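4. Placing the Muvden sensor and setting the alarm

Read this section before you peel the backing off anything. The adhesive pad is sold as removable. On bare painted drywall it will take the paint with it, whatever the box says.

4.1 Choosing a spot

The Muvden is a humidity and temperature sensor. It reads the air right next to it and nothing else. The app calls this "whole-room coverage," a phrase we would not lean on. Pick the spot with that in mind.

1. Keep the sensor at least 3 feet from any window, heater or supply vent.
2. Do not set it on top of a TV, router or lamp base.
3. Stay out of direct sun. Even an hour of late afternoon sun will throw the reading off.
4. Leave it in place for 6 hours before you believe any number on the screen.

CAUTION: Do not use the sensor in a shower stall or over a stove. It is not sealed, and the rubber plug on the battery door does not make it so.

4.2 Pairing

1. Slide the battery door toward the arrow and pull the plastic tab.
2. Hold the side button for 5 seconds. The light blinks green.
3. Open the Bristow app and tap Add Sensor.
4. If nothing shows up, move the phone closer and try again. The app will suggest that you restart your router. Try fresh batteries first.

NOTE: Older Orlandini hubs pair but do not pass along low-battery warnings. Write the date inside the battery door.

4.3 Setting the alarm

The "Smart Comfort" setting picks the alarm limits for you. We tested it through one February in the Amville office and it went off most mornings -- usually at 7 a.m., when the heat came on. Set the limits by hand.

1. Tap the sensor name, then Limits.
2. Enter a high and a low humidity value.
3. Set the delay to around 2 minutes so a short spike does not trip it.
4. Tap Save. Back out and check that the values stuck.

4.4 Sensors on furniture

A dresser or low cabinet is fine for the sensor, with some space left on all sides. Use the stand, not the pad, on any finished surface. 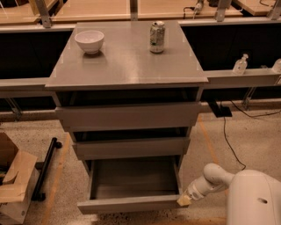 Fig. 4-3. Gray three-drawer chest, bottom drawer open.

Do not put the sensor inside a drawer. Air in a closed drawer changes slowly, and the reading will trail the room -- sometimes by hours.

If readings still look wrong after a day, go to Section 7, Comparing Two Sensors.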